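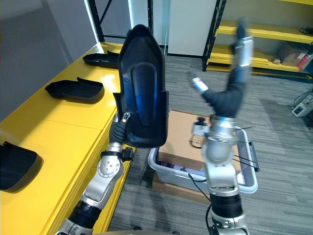

Hodton, September

Come and help us pack: tray handlers wanted for the autumn season

Vendirine is looking for 4 people to join our packing room in Hodton, starting this month and staying with us until the season is done. If you like steady work with your hands, don't mind being on your feet for a good part of the day, and take some quiet pleasure in seeing a table cleared and a bin properly filled, then do please read on, because we would love to hear from you.

We look after black plastic trays. They are the long, shoe-shaped sort with a raised rim and a channel down the middle, and when people first see one they nearly always say it looks like a little boat (we have stopped arguing and now call the pointed end the bow). They go out to shops and workshops all over the region, and they come back to us to be looked over, sorted and sent out again. This season we have 4,000 of them to get through, mostly for our friends at Chauvin, with a smaller order for Zorkari that needs to be ready first.

What you would be doing

You would work at one of the yellow tables. Trays are set out along it, and you pick them up one at a time, hold each one upright to the light and run your eye along the rim and down the channel. The plastic is glossy, so scratches show up well once you have learned the angle. Good trays are packed, and anything with a split or a bent rim goes to one side for a second opinion. You would also make up cardboard boxes, put them in the storage bins, label them and keep the carpet clear of offcuts and tape, which is a bigger job than it sounds!

Nothing here is heavy, but the trays are a fair size and a bit awkward until you find the knack of holding them. Most new people have it by the end of their second morning — and if it takes you longer, that is perfectly all right. We would much prefer that you went slowly and spotted the cracks.

Who we are hoping to meet

You don't need to have done packing work before. Patience is a help, and so is a tidy streak. You should be comfortable bending to reach a bin on the floor and happy to share a table with somebody else. Decent reading English is needed for the labels. Our youngest starters are 17, and there is no upper limit at all.

Hours and the rest of it

The morning shift starts at eight and finishes at half past twelve, with a proper tea break in the middle. Afternoons run from one until five. You may do one or the other, or both on some days if that suits your week, and we try hard to fit round school runs and buses. Training is paid from the first hour. Anyone who stays to the end of the season receives a bonus of £100, and we provide gloves, an apron and more biscuits than is sensible.

How to apply

There is no form. Write a few lines to Timothée Huet, who runs the packing room, saying a little about yourself and which shift you would like. You can leave your note at the front desk in Hodton, or ask there for him in the afternoon, once the morning trays are put away. He will show you the room and let you handle a few trays before you decide — bring flat shoes, and allow half an hour.

Places on the morning shift tend to go first, so do mention it if you could manage either.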